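Teaching by hand: the folding week at Willen

Gallery page, put up 16 Apr 2023. Words by Paula Pîrvu, typed between sessions so excuse the state of them.

Quick intro for anyone coming from the Bakmont newsletter. We show a task by holding the grippers ourselves, one in each hand, and doing the job the slow way. Grab, lift, fold, press, let go. Later the recordings go to Virnora for sorting and then into training. No joysticks for this lot, the remote control sessions are a seperate page (September, if I get to it).

Bedroom set this time. Bed coverings, clothes, soft things generally. Soft things are horrible. A box stays where you put it, a padded jacket doesn't. 395 takes on the list, 292 kept after the first sort. The rest were mostly dropped sleeves, or someone talking to the person next to them and forgetting which hand was meant to be holding.

More pictures when I find the right card. Starting with the coat job as that's what everyone asks for.

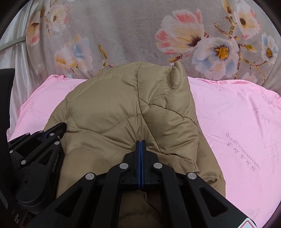

Jacket on the pink sheet, both grippers in. Left one has its tip against the side of the padding, middle one over the lower half with the fingers nearly shut.

Notes that go with the coat job, for the people who wanted them:

Puffy fabric. Slippery, springs back. You pinch what looks like a good edge and get a handful of air and lining. Best takes came from going for a seam and closing slowly. Ene worked that out on day one and the rest of us copied.

Two hands, two jobs. One holds, the other moves. Sounds obvious, then you watch your own playback and both hands are moving and the coat is going round in a circle. If you lose track, stop, open both, start the take again. Don't try to rescue it half way.

Keep the wrist slow. Your own hand can flick a sleeve over in no time, but a flick is no use to a learner that has to copy the path. Long smooth moves please. We had 32 takes binned at Virnora for being too quick, most of them mine, sorry.

Don't tidy with your fingers. Biggest habit to break. Everyone does it, the little pat at the end. If the gripper can't do the pat then the pat isn't in the task.

Bed coverings move as well. Drag the coat and the sheet comes with it. We left that in for the kept takes, real beds do it too, but smooth the sheet out before the next start or the creases build up and by lunch you're folding on a hillside.

Start positions. Drop the coat from waist height and leave it how it lands. No arranging. A few of the early ones were far too neat and you could tell somebody had been at them.

Breaks. Forearms go before anything else does. 49 takes was the longest run anyone did without sitting down and the last ten were rubbish. Swap at twenty, have a tea.

Questions we got from Bakmont, short answers. Yes you can do it left handed, just swap the jobs over and say so on the sheet. No you don't need to have done it before, half an hour's practise on a towel is plenty. Yes the coat has to end up folded, a heap with the arms tucked under is not folded, we had a long arguement over this and I won.

Next up at Willen: pillowcases, then socks in pairs. If you're down for either, bring short sleeves and trim your nails, the pads catch. Changes to the rota go to Ene, not me, I will lose them.

Paula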